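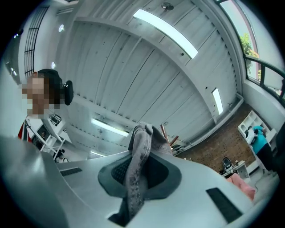

Sun 20 January

I have been keeping notes on laundry since September, mostly to settle why wool-blend socks come out of the same machine in such different shape. The notes are long enough now to be worth posting.

The machine is a Norkon front loader. Its wool program has two settings that matter, water temperature and spin speed, and the display shows neither by default. You have to hold the option button until the drum light goes off, then step through. The factory spin for wool is 400 rpm. I left it there. The temperature I dropped to 20 C, which the manual lists as "cold" although the tap water in my building is colder than that in winter, so the heater does run.

Felting needs three inputs: moisture, agitation and a change in conditions that makes the scales on the fiber lift. Heat gets most of the blame. In my notes agitation correlates better. Socks washed warm by hand and left to soak kept their length. Socks washed cold on the cotton program, which tumbles almost without pause, lost length at the foot and got thick at the heel. Nylon content slows this down but doesn't stop it, and the label percentage is for the whole sock, so a reinforced toe can hold most of the nylon while the leg is close to plain wool.

I measure each sock flat, heel to toe, before and after, with a steel ruler and no stretching. A sock that has just come off the line reads long. Leave it overnight on a flat surface and measure again. My first set of readings skipped that step and I threw them out.

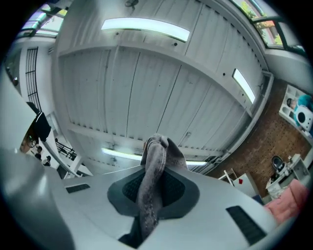 Charcoal gray with lighter flecks.

Detergent was the second variable. Ordinary powder usually carries protease, an enzyme that breaks down protein, and wool is protein. One wash does nothing you can see. I ran one pair of Ashour boot socks for 17 washes with enzyme powder and a matching pair with Bruvari wool liquid. The powder pair thinned at the ball of the foot and started to pill along the arch. The liquid pair pilled too, but less, and the elastic in the cuff held up the same in both. One pair per detergent is a small sample and I wouldn't argue hard from it.

Pilling comes off with a fabric comb. Electric shavers are faster and will cut a loop if the knit isn't held tight. I put the sock over a jar first.

Drying: flat or over a rail, folded at the middle of the foot. Clipping at the cuff pulls the ribbing out while it is wet and heavy. Clipping at the toe leaves a dent that goes away after one wearing. I have stopped using the dryer for anything with wool in it, including the blends that say it is fine.

Storage is the part I got wrong for years. Rolling one cuff over the other to keep a pair together leaves that cuff stretched. I now lay them flat, one on top of the other, and fold once.

Still to test: fabric softener, which I expect to be bad for wicking, and whether washing inside out changes where the wear shows up. The Prirnar liner socks are next, as they are thin enough that any change should show early.

Recent posts
Reading a care label in the right order
Norkon door seal: cleaning and replacement
Why towels go stiff in hard water
Darning a heel with two strands
Measuring spin speed without a tachometer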